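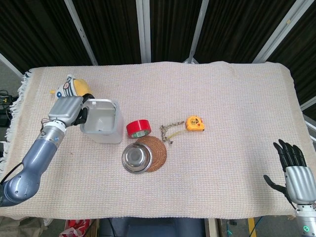
Bririlia two-arm bench cell with the left hand closed on the rim of a translucent container. Tabletop items: adhesive tape, coaster, steel bowl, tape measure with chain.

Bririlia Bench Cell, two-arm
Replacement finger drive kit and grip-hold firmware
Part no. BR-406
Status: in stock, ships from Sturnstead

Overview

Kit BR-406 replaces the finger drive boards in both hands of the Bririlia two-arm bench cell and updates the hand controller to the grip-hold firmware. It corrects the loss-of-grip fault described in Service Notice 177. The kit is supplied free of charge for every cell covered by the notice. It can also be ordered as a spare.

Cells covered by the notice must not be used to lift loads above the tabletop edge until the kit is fitted. Operation with light, unbreakable items at low lift height may continue under the limits given below.

Service Notice 177, issued Jun 14, 2021

Fault: the fingers of one hand may open without a command while the arm is moving.

The original finger drive board monitors supply voltage and resets when the voltage falls below its threshold. On the affected boards the threshold was set too high. When both arms accelerate at the same time, the shared supply dips for a few milliseconds, which is enough to trip the reset. During the reset the finger motors lose holding torque, and the return springs open the hand. The arm itself does not stop. It completes its programmed move with nothing in the hand.

The fault was first reported in February by Rivley, where a hand released a metal part at the top of a transfer move. The part struck the edge of the table and landed outside the enclosure. There was no injury. Noel Javier of our field service group reproduced the release on the customer's cell and again on a test cell in Sturnstead. The log showed a board reset in each case, with no fault code passed to the main controller. That missing code is the second half of the problem: the operator panel stayed green throughout.

Thin-walled and open-top items held by the rim are the most exposed. A rim grip depends on steady finger pressure, and a short loss of torque is enough to drop the item. Items held in a full wrap grip may shift in the palm without falling, so a reset can pass unseen.

Affected units

Hand serial numbers ending in 146 or lower, all build years. The serial number is on the underside of the wrist, next to the cable entry. Hands repaired by Castillo under contract may carry a newer label over an older board. For these, check the board revision on the service screen. Revision C and later are not affected.

Limits until the kit is fitted

Lift height: no higher than needed to clear other items on the table.
Load: no glass, blades, liquids or heavy metal parts.
Motion: one arm at a time. Turn off simultaneous moves in the motion menu.
Speed: reduced mode only.
Access: keep hands and faces out of the enclosure while either arm is powered. A soft curtain backdrop does not count as a guard and will not stop a dropped or thrown part.

Long chains, cords and straps need extra care. If a hand opens while holding one end, the other end may still be caught on the opposite hand or on a nearby item, and the arm will drag it. Clear them from the table or place them so they cannot loop around a finger.

Changes in the kit

The new drive board has a lower reset threshold and a small reserve capacitor that carries it through a supply dip. A mechanical brake on the finger shaft now engages when power is lost, so the hand stays closed at its last position. The firmware reports every board reset to the main controller, stops both arms and shows code F12 on the panel.

The brake changes how a hand is freed after an emergency stop. The fingers can no longer be pulled open by hand. Use the release key supplied with the kit, inserted at the back of the palm, and turn it a quarter turn counterclockwise. Support the item first — it will drop when the brake lets go.

Kit contents

Finger drive board, revision D (2)
Shaft brake with screws (2)
Release key (2)
Firmware card
Wrist label, "BR-406 fitted" (2)
Fitting sheet

Specifications

Brake life: 2,000 emergency engagements
Release: manual key, quarter turn
Reset reporting: code F12, both arms stopped
Compatible with: all Bririlia bench cell hands, left and right

Fitting

Disconnect the main supply and wait for the wrist indicators to go out. Fit both hands in the same session. A cell with one old and one new board will start but will not report resets correctly on the old side. After fitting, load the firmware and run the grip test from the service menu with a soft item in each hand. The test cuts finger power during a lift. If either hand opens, take the cell out of service and contact us.

Questions about the notice go to Jong-dae Ji, product safety, Bririlia, Sturnstead. Include the hand serial numbers and the log file from the main controller. Return the old boards in the packaging supplied — do not keep them as spares.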